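Intro to Automation, Unit 4: Hand-Held Grippers
Notes on the Whitfield hand-held gripper kit
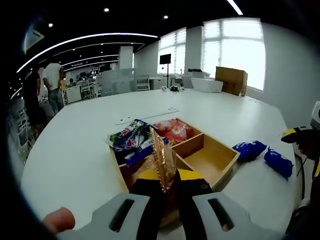
Fig. 1. Sorting task: a golden snack bag held between the jaw pads, with the divided wooden tray behind it.

Read this before lab. The kit comes from Hillby and we have been trying it since November. I like it a lot, and I want you to come in with opinions of your own!

What the kit is for
You hold the gripper yourself and do the job the way you want a robot to do it. The recording goes into the training set. No arm, no safety cage, no joint angles to program (that comes back in Unit 6, sorry).

What to look at in Fig. 1
- Pads. The black and yellow pads sit at the finger tips, so that is where your grip has to land. Thin, crinkly wrappers are a great test.
- Approach. Notice how much of the view the two gray fingers take up. Plan your reach before the bag is between them.
- Sorting. The tray has four compartments. Pick a rule for what goes where and stick to it for the whole run.

What we like
Setup took our group 15 minutes with the Jerthorpe guide open. You feel the bag through the handle, and that makes beginners good fast. My favorite part of the whole course, easily.

What we don't
Wrists get tired. After nearly 40 picks you start to rush, and it shows in the recordings. The cable needs watching too. The Clillby kit, which we cover next, is lighter but has a narrower opening.

For lab
Work in pairs, one gripper each. Record 23 clean picks per person. Drops count as data, so keep them and label them.

Write-up: one page. Would you buy this kit for a small packing shop? Say what you would test first, and how.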